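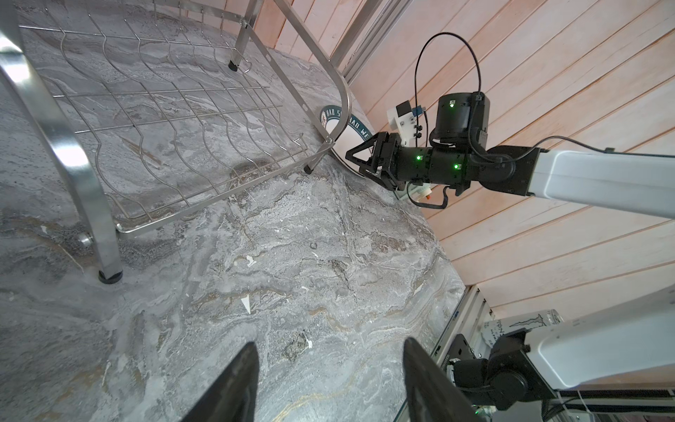 Budget season came early at Pometti this year, and I spent most of a morning in February in their back workshop listening to people argue about grippers. If you've followed my little column for a while you know Pometti as the outfit that fits out kitchens for cafeterias and senior residences, and you may remember they've been poking at the idea of robot arms for the dish station. Well, it's now a line in the spending plan! The job they keep coming back to is plates. You have a stainless steel rack on a marble counter, a white plate with a dark green rim standing on edge behind the rack's curved rail, and an arm with a black gripper that has to get its fingers in near all that tubing. Easy for you and me. For the people holding the checkbook it's a whole shopping list.

Marius Roman is the one who has to turn that list into a request the owners will sign. He runs equipment planning, and he had his spreadsheet open on a laptop when I walked in (I was offered coffee, I said yes, I regretted it). The first thing he wanted me to know is that the arms themselves are the part he worries about least. He got his quotes on those last fall and they haven't moved much. It's everything you bolt to them that keeps changing.

Take the fingers. The quote from Clokow for a replacement gripper is $522, and Marius had written it down as a one-time cost until the techs got hold of the sheet. They want a spare for every arm on the bench, plus one in the drawer. Their thinking is that a rack full of wire rods is a rough place for fingertips and they don't want to sit around waiting on a box. Marius says he can live with spares. What he can't live with is finding out in June that nobody ordered them, so he has moved the whole thing up to the first round of spending.

Then there's the mounting hardware, the brackets and camera housings and all that. Pometti has been printing small brackets in house, and there's a real split over whether to keep doing it. One side says printing is cheap and you can change a part the same afternoon. The other side says fine, but somebody's time goes into every change, and that time ought to be on the sheet too. So Marius put it on the sheet. Over 204 hours went to fixtures and brackets in the last planning period, going by the time cards, and I could tell from the quiet in the room that this was a bigger number than people had in their heads. He's penciled in an outside shop, Ambrosio, for the parts that have settled down, and left the rest with the in-house printer.

I asked about cables, mostly to have something to ask, and wow, did I get an answer. Cables run along the arms and loop up over the wrist, and there's a strong feeling at Pometti that the original budget treated them like they were free. The new one sets aside money for better routing and for replacements. I'm told this will make one of the techs very happy. She'd been buying cable clips out of petty cash and stapling the receipts to her request forms, one behind the other, in a stack I'd guess was as thick as a sandwich.

The racks and plates are their own small drama. Pometti could do all its planning around one rack and one style of plate, and that would be the cheapest way to go. But the customers don't all own the same dishes! Some have heavy ware with a thick rim, some have thin stuff, one has oval platters that everybody at the table seemed to dread. Marius wants a purchase of mixed racks and mixed dishes so the team can find out what the arms can handle before anyone promises anything to a customer. Racks came in at $95 apiece from the supplier they like. He's asking for a few of those and then a grab bag of plates, which he plans to buy secondhand, and he was pretty cheerful about that part. I gather there will be a trip to a restaurant auction, and I've asked to ride along.

The big ticket question is how many stations to build. The current thinking is two arms to a station, one on each side, on an aluminum frame. Marius had a version of the plan with 3 stations in it and a version with just one, and he walked me through both. The larger version gets a better price on the arms and lets more people work at the same time. The smaller one leaves money for repairs and for a service agreement with Rimer, who'd come out and look after the joints and motors on a set schedule. He wouldn't tell me which one he's sending up. If I had to bet, I'd say he starts with one and writes in the option to add on later, and that's only from the way he kept scrolling back to it.

A few of you wrote in after my last piece to ask if any of this means fewer jobs at the dish station. I put that to Marius. He said the plan in front of him covers bench equipment and nothing at a customer site, and that staffing isn't his to decide. I'd like a fuller answer than that and I'll keep asking for it. He did say that the people who run dish rooms for Pometti's customers will be invited in to look at the setup before the second round of money goes out, and that their notes will go into the file with the quotes. I've put in to be there for that one as well.

As for timing, the request goes to the owners before the end of the month. If they sign, the spare grippers and the cable money come first, then the racks, and the arms after that, with the lead time on the arms being the piece that could push everything back. Clokow is holding its price until spring. Ambrosio wants final drawings before it will quote a firm number, and the drawings were still being marked up in red pen on the workshop table when I left.

If you've been through a purchase like this at your own shop, I'd love to hear what you left off the list the first time. Write me at the usual place and I'll run the good ones next time.

95 shares | 3 comments

Contact the newsroom | Copyright, all rights reserved | Back to top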